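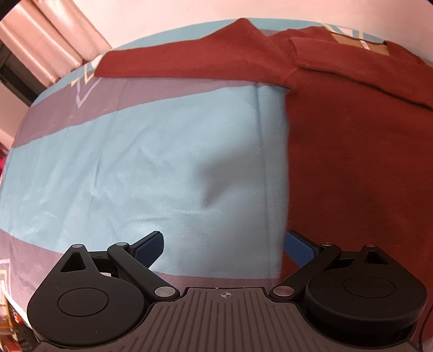 Pale blue and mauve-gray bands on a bedroom blanket.

Mustham revises hanging hardware for wall shelves

Mustham will replace the keyhole brackets on its Skoltitz wall shelves with a two-part aluminum rail, the company said. Shelves with the new hardware ship to stores in December. Prices stay the same.

The rail comes as a wall section and a shelf section. The wall section is screwed in place first and leveled. The shelf section is fixed at the factory and hooks over it from above. Two set screws on the underside lock the parts together and allow a small height correction after mounting.

Under the old system, both keyholes had to line up with screws already driven into the wall. Kwok-wai Kwok, who heads hardware design at Mustham, said most support requests for the line concerned that step. "If one screw was off by the width of its own head, the shelf sat crooked and the hole had to be filled," Kwok said. "A slotted rail can be moved sideways before it is tightened."

The longest shelf in the line carries a rated load of 40 pounds when the rail is fixed to at least two studs. In drywall with the supplied anchors, the rating is 35 pounds. Mustham said the samples were held under load for 200 hours at its Kwan test shop, with deflection measured at the front edge.

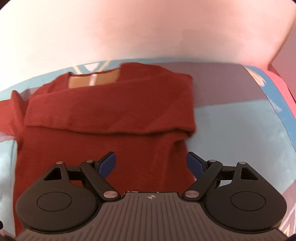

Rust-red knit sweater, folded, on light blue fabric.

Finishes are unchanged: white, black, oak and walnut. The rail is visible from below on the two narrowest shelves and hidden on the others. A cover strip in matching finishes will be sold separately.

Owners of existing Skoltitz shelves can order a conversion kit, part number 67, through the company's spare parts desk. It includes the rail, screws, anchors and a drilling template. The kit does not fit the Skeradetti corner shelf, which keeps its current bracket.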